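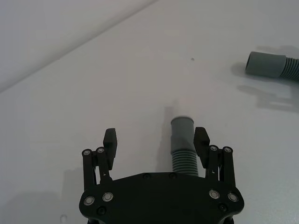

Figure 4.1 A gray flexible hose standing upright between the two open fingers of a black gripper.

CHAPTER 4
The Shape of a Fiddle Tune

In this chapter you will:
learn to hear the two parts of a fiddle tune and tell them apart
follow a melody from its opening notes to its cadence
meet the "crooked" tune, and find out why dancers and players sometimes disagree about it
begin keeping a tune notebook

If you have ever stood at the back of a square dance and tried to work out when one tune stopped and the next one started, you already know something of what this chapter is about. To a newcomer, a string band in full flight can sound like a single river of notes that simply goes on until somebody lifts a foot and everything stops. It is a lovely sound, and there is no shame in just letting it wash over you for a while. But there is a plan underneath, and it's a simpler plan than you might guess. Once you can hear it, you will find it in tune after tune, and you'll also enjoy the ones that wander away from it a good deal more.

In the last chapter we spent our time with songs, and with songs the words do a lot of the work for us. A verse tells you it is a verse because the story moves along, and a chorus tells you it is a chorus because the same words come back and everyone joins in. A fiddle tune has no such signposts (or mostly it hasn't - plenty of fiddlers will sing out a line or two when the mood takes them). We have to listen to the melody itself.

Two parts, played twice

The great majority of the dance tunes in this book are built from two sections of equal length. Musicians call them the A part and the B part. Each is played through and then played again before moving on, so that one full trip through the tune can be written AABB. Then you go back to the top and do it all over, as many times as the dance requires or the player can stand.

In many tunes one part sits low on the instrument and the other sits high. Older players had their own words for this, and you will hear them speak of the "coarse" part and the "fine" part, the coarse being the low strings and the fine being the high ones. They didn't always agree on which should come first, either. Two fiddlers raised a few miles apart may play what is plainly the same tune with the parts in opposite order, and both of them will tell you, quite kindly, that theirs is the right way around.

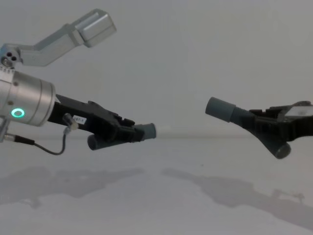 So when we label the parts in our transcriptions, please take the letters as a convenience and nothing grander. A is the part our source player started with. If you learn the tune from somebody else, your A may be our B, and no harm done. What matters is that you can hear the moment of changeover. Listen for it first with your feet: most people, even those who swear they have no sense of rhythm, will shift their weight when the new part arrives.

A good one to start on is "Aleck on the Greenwood Road," which is the first recording for this chapter. The version we have used comes from the Kutera Collection, a gathering of 200 dance tunes taken down from players in and near Atenthorpe, and of the 36 tunes printed in our own book it is probably the one that students hang on to longest. The low part rocks back and forth on the bottom two strings like someone settling into a chair. Then the high part jumps up all at once, and on the recording you can hear a boot come down on the floorboards just as it does. Play that changeover several times before you go any further.

Questions and answers

Now let us look inside a single part. If you sing the A part of "Aleck" slowly to yourself, you will notice that it seems to fall into halves. The first half goes up and stops somewhere that doesn't feel like home. It hangs there a little, the way a voice does at the end of a question. The second half begins much like the first but comes down at the end onto the home note, and you feel you could put the fiddle back in its case if you had to. The landing place is called a cadence, and the two halves are called phrases. 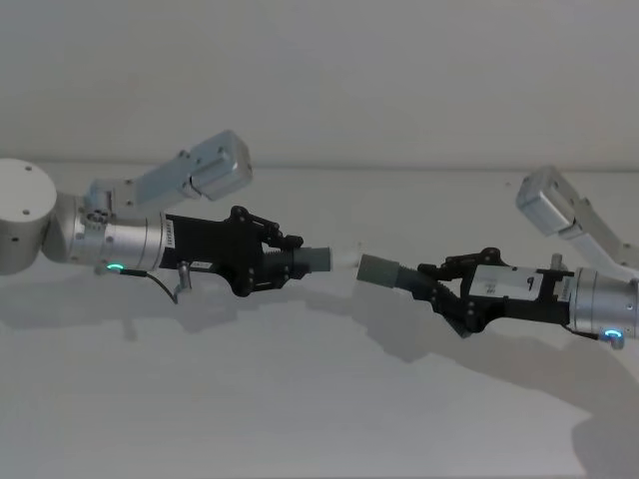 Figure 4.2 Two arms reach toward each other across a narrow gap, with a short white object between their grippers.

You don't need to read music to hear a cadence, though the written examples at the end of the chapter are there for those who do. Try humming along and stopping wherever you feel you could comfortably stop. Mark the spot with a tap on the table. If you are working with a partner, do this with your eyes closed and compare taps afterward. You will probably agree at the end of the part and argue a little about the middle, and the argument is well worth having.

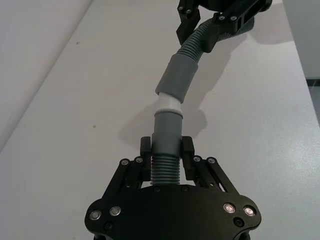

Between the opening notes of a phrase and its cadence, a fiddler has a surprising amount of freedom. This is where one player's version parts company with another's, and where the same player may do something different on a warm night in June from what he or she did all winter. Think of the gray hose in the picture, gripped at one end and gripped at the other, with a gentle bend in between. The melody of a phrase behaves a good deal like that. The two ends are held, and everyone in the room knows where they are, but the stretch in the middle can lean one way or the other without anybody getting lost. A beginner tends to worry over every note in that stretch. An experienced player takes care of the start and the landing, and lets the bow find its own way from one to the other.

When the tune is crooked

And then there are the tunes that will not behave. A crooked tune is one with a beat or two more than you expected, or a beat or two fewer, usually tucked in at the end of a phrase. Some dancers can't abide them. Others, and I will admit to being one, grow so fond of the little stumble that the straight version sounds as if it has lost a tooth.

It used to be common for editors to "correct" crooked tunes when they wrote them down, on the assumption that the player had made a mistake. We have left ours alone. Where the Kutera players hold a note longer than the rule allows, we have written it just as long as they held it, and you should count it that way too, at least until you know the tune well enough to have an opinion.

Before you read on

Choose any tune from the recordings for Chapter 2 and listen to it with a pencil in your hand. Write an A or a B each time a part begins. Then listen again, and under each letter write "low" or "high," or a question mark if you can't decide. Keep the page, and write the name of the tune at the top. It will be the first entry in your notebook, and we will need it again when we come to bowing.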